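Elango Iyer – Food and Drink Writing, handout 4

# Describing coffee without frightening people

Most of you handed in tasting notes last time. Between you, you found bergamot, wet slate and, in one case, "regret". I enjoyed that one, but I couldn't have bought a bag on the strength of it.

## Start with the grind

Readers at home have a grinder, a kettle and not much patience. Tell them how coarse, how much and how long before you tell them about the apricots. If your piece runs to 400 words, spend the first 55 on what the reader has to do.

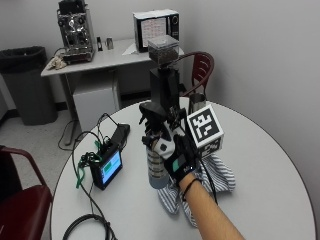 *Beans in the hopper, dosing cup under the grinder.*

Grind words are slippery. "Medium" means one thing at Flengate and another at Prenano, and both will defend it to the death. Compare it with something in the cupboard: caster sugar, table salt, coarse sand (if you keep sand in the cupboard, see me).

## Then the tasting

1. Write down the first word you think of, even if it's "brown".
2. Wait 90 seconds and taste again. Coffee changes as it cools, and so do opinions.
3. Cross out any fruit you haven't eaten this year.
4. Read the note aloud to someone who only wanted a drink. Watch for the eyes closing.

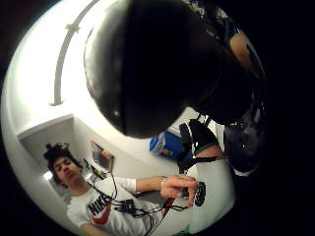

## For next time

Rewrite the Ukirell label from the reading pack. It manages "journey" twice and never mentions whether the coffee is any good. Keep the facts, lose the mountains – and hand it in on paper, please.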